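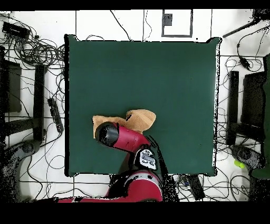
Towels and folding: your questions

We get a good many letters at Nellitby about towels, more than about sheets and pillowcases put together, so Brenda Sosa and I have gathered up the ones that come round most often. Do write in if yours is missing.

How should I fold a bath towel so it fits a narrow shelf?

Lay it out flat, give it a good smooth with both hands, and fold it in three lengthways. Then bring the short ends to the middle and fold once more. You should end up with a nice plump parcel, and if you put the rounded edge to the front the whole shelf looks cared for, even when the cupboard is as old as ours (the house dates from 1858, and there isn't a straight shelf in it).

Mine has been left in a heap. Do I need to iron it?

Oh, please don't! Ironing flattens the loops and a towel needs its loops. Take it by two corners, give it a couple of hearty shakes, and lay it on a table to smooth the rest by hand. If you can't find the corners, look for the woven bands first - they run near the short end on most bath towels, and once you have them the hem is never far off.

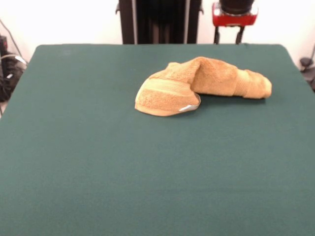
A bunched towel with its woven bands on show and the care label peeping out of the fold.

Which side should the care label go?

Underneath and to the inside, if you like things tidy. Octavio Arancibia wrote to say that he folds with the label outwards so that he can check the washing instructions without undoing anything, and I can see the sense in that too. Please don't snip it off until you know the instructions by heart.

What sort of table is best for folding?

Any flat one that is a comfortable height for your back. I'm fond of a cloth cover, as the towel doesn't slide away from you while you're smoothing it, but a clean kitchen table does very well.

My towels have gone stiff. Can they be saved?

Usually, yes. Use less powder than you think you need, leave out the fabric softener, and don't pack the drum too tightly. Elba Fuentealba swears by an extra rinse, and her towels are almost 3 years old and still lovely.

How many towels should I keep per person?

We say 2 bath towels each, one in use and one in the cupboard, with a spare or so for visitors.

Last updated September 2026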